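Frequently Asked Questions: The Fenel Hand-Held Gripper Kit

Zalcombe supplies the Fenel kit to research groups and companies that teach robots household tasks. The answers on this page apply to kits purchased outright and to kits used under the Cullau recording service.

What is included in the kit?

Each kit contains one hand-held gripper, one camera with its mount, a charging cable, a storage case and a spare set of finger pads. A printed quick-start card is also supplied. Memory cards are sold separately.

Do I need a robot arm to use it?

No. The operator holds the gripper and carries out the task by hand. The recordings may later be used to train an arm fitted with matching fingers. Customers who intend to do so should confirm compatibility with the support office before placing an order.

Which tasks is the kit suited to?

Most customers use it for handling clothing and bedding, clearing surfaces and sorting small household items. Garments are best recorded in ordinary rooms, on the bed or table where they would normally be folded.
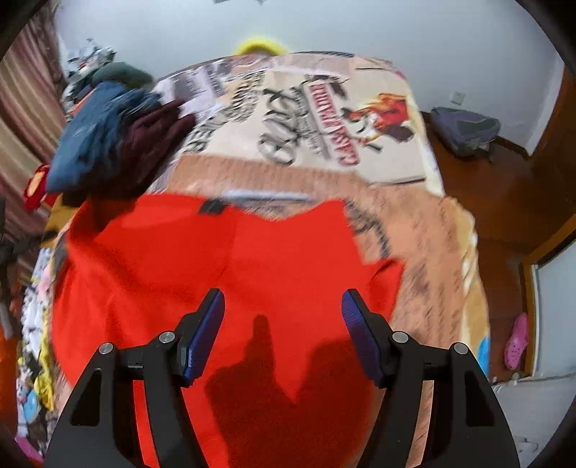
The kit is not approved for use with liquids, food, sharp tools or live electrical equipment. Damage arising from such use is not covered by the warranty.

How long does it take to learn?

A new operator should plan on 12 practice recordings before beginning work that is to be kept. These may be made with any garment. A shirt or a towel is a suitable choice.

Does the room need to be tidied first?

Tidying is not required. Customers are asked only to remove documents, photographs and other items that could identify a person, and to keep the floor clear where the operator will be standing. Piles of mixed clothing are acceptable and are requested in many projects. 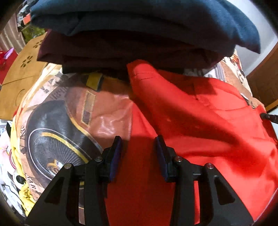

Page last changed: February

How should the finger pads be cared for?

Wipe the pads with a damp cloth at the end of each session and allow them to dry before closing the case. Solvents must not be used. Pads should be replaced after 2,000 grasps, or sooner if the surface has become smooth. The screws on the fingers are set before shipping and should not be adjusted by the customer.

What is the Tello plan?

Tello is our rental plan. It covers the kit, replacement pads and repair for normal wear. The minimum term is 10 weeks, and a kit may be exchanged once during that time at no charge.

What does the Cullau recording service provide?

Under this service, our own trained operators make the recordings at an agreed location. Customers receive the video together with a written log of each task. Work is checked before delivery, and any recording that fails the check is made again at our expense. 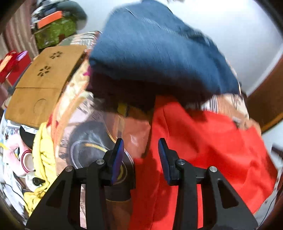
Requests for particular garments or room types should be made in writing when the order is placed. Changes requested after work has begun may delay delivery.

Who owns the recordings?

Recordings made with a purchased or rented kit belong to the customer. Ownership of recordings made under the Cullau service passes to the customer on final payment.

Whom should I contact with other questions?

Please write to Fikri Manurung, Customer Support, Zalcombe, and include the serial number printed inside the lid of the case.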